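Home Games Other Stuff About Archive

January — posted by the one who lives here

Seventy hours on a very slow ferry

I finished Nendilo on Tuesday night, a little before midnight, and then I sat on the couch with the controller in my lap while the credits went by, all of them, including the long list of people who only did the translations. I used to skip credits. I think I've gotten softer about it, or maybe I just didn't want to get up yet.

If you haven't run into it, Nendilo is the game where you inherit a ferry. You don't own the lake or the towns or anything useful like that, you only own the ferry, and a debt that goes with it, and a stove in the cabin that won't stay lit. You carry people and goats and crates between a dozen landings, and the biggest of those is Purismont, which climbs up the side of a hill in such a silly way that the mail is delivered by pulley. There is no fighting in it. The worst thing that can happen to you is fog.

I bought it for 20 dollars in a sale last spring and let it sit for most of a year, the way you do. My library is embarrassing. I could retire tomorrow and not get through it. But it was cold, and I'd had a stretch of evenings where everything I started seemed to want me to craft a better axe, and I saw the little icon with the boat on it and thought, fine, let's go look at some water.

The first three or four hours are not good, and I want to be fair about that before I get all dewy-eyed. The boat handles like a bathtub. It's supposed to, you upgrade the rudder later, but the game doesn't tell you there's a rudder to upgrade, so I spent my whole first weekend bumping into the same dock and getting scolded by the same woman in a yellow hat. There's a tutorial about loading cargo that goes on so long I made tea during it and came back and it was still explaining ropes. And the text is tiny. I play from the couch, and my eyes are what they are, and I had to drag the coffee table out and sit on it like a kid watching Saturday cartoons. There's a text size setting, I found it much later, under Sound of all places.

Then somewhere in there I took a night crossing. I'd picked up a passenger who wanted to get to Fevberg, which is the far landing, the one with the lighthouse, and I hadn't read the job closely enough to see that it was a long one. It takes 40 minutes. Real minutes, on your own clock, with no skipping. You steer, and you feed the stove, and now and then the passenger comes up and says something. He was going to see his brother. He didn't know whether the brother would want to see him. He asked if I had any brothers, and the game gave me three answers to pick from and one of them was just to say nothing and keep steering, so I picked that, and he stood next to me for a bit and went back down. And the lights of the last village went away behind us, and the music had stopped without my noticing, and it was only the engine and the water. I put my phone in the other room after that. I can't remember the last time a game got me to do that.

So that was me gone, really. I played it most evenings for weeks.

What I like best is how the regulars get to know you. There's a schedule, and if you keep to it, people start turning up early and waiting for you, and if you're sloppy about it they grumble and walk around the long way by the road. I was sloppy about it for a while (I'd gotten obsessed with fishing, which is a trap, the fish are worth nothing) and when I came back to the morning run there were two people on the dock where there used to be a crowd. I felt terrible! Over some drawings of people with about six lines of dialogue each. It took me ages to win them back, and the old fellow with the accordion never did come aboard again. I looked it up afterward, because I thought it might be a bug, and no, he just holds a grudge.

The economy side is gentle, maybe too gentle for some. You pay down the debt in little pieces and the bank in Purismont stamps your book each time, with a nice fat thump. My book says 1,035 passengers at the end, which sounded like a lot to me until I looked at a forum and saw what other people manage. They have spreadsheets. They've worked out the best route for every day of the in-game year, down to which goats weigh less. I'm glad they're having fun. I took the scenic way past the drowned church nearly every time, and it cost me a fortune in coal.

Now, the bugs. There are some. I had a goat fall through the deck and then appear at every landing afterward, standing in the water up to its chin, looking at me. Once the fog came in and never left, for five in-game days, and I had to load an older save and lose a whole evening. The winter section slows down badly on my machine, which isn't new but isn't ancient either, and I turned the ice reflections off in the end and was sorry to do it, as they're lovely. And if you talk to the harbor master while the pulley mail is going overhead, you get his lines and the mail lady's lines at the same time, and it sounds like a family dinner.

I'd also say the story about the previous captain doesn't really land. You find pages of a logbook here and there, and I kept expecting them to add up to something, and they sort of trail off. There's one final page, in a place I won't spoil, that I think is meant to make you cry, and I was mostly thinking about how I'd left the stove door open. The small stories are much stronger. The brother at Fevberg comes back, by the way. If you do that crossing again in the fall you may find him waiting on the other side with a suitcase. I won't say which of them it is.

A couple of people have asked me whether it's relaxing, and I never know how to answer that. It's quiet. But I was tense for a good part of it, in the way you're tense when you've promised somebody you'll be on time. I've had more restful evenings playing things with explosions. If what you want is something to switch your head off with, I'd go for one of those farming games, where the turnips will wait for you. The ferry people won't wait. They have places to be.

It took me 70 hours, all told, and I'm told you can do it in much less if you leave the fishing alone. I didn't see everything either. There's a landing on the north shore I never got the permit for, and a second boat you can rent, and apparently a whole regatta in the summer that I missed because I was carrying somebody's piano. I've started a second save to go and find it. I named the ferry after my grandmother's dog this time, and I bought the rudder on the first morning, and it's like a different game, I'm gliding into that dock like a swan. The woman in the yellow hat still scolds me. I think she's just like that.

I should also mention the soundtrack, which I've had on in the kitchen all week. It's mostly a clarinet and something that might be a pump organ, and there's one track for the early morning run that has made me a nicer person before breakfast, or so I'm told. You can get it separately, but it comes with the game if you dig around in the folders, so have a look there before you pay twice.

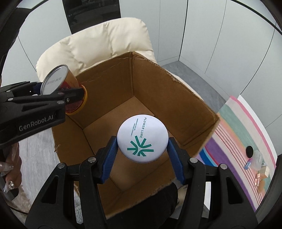 And if you do start it, please go and change the text size first thing, under Sound, and then do the Fevberg crossing at night with the lamps turned down. Take a blanket. I'll write again when I've seen the regatta, or when I've given up on getting that permit, and in the meantime I have the accordion man on board for the first time in this new save and I'm being extremely punctual.

Comments are open for two weeks — Write to me through the About page — All words mine, please ask before borrowing — Back to top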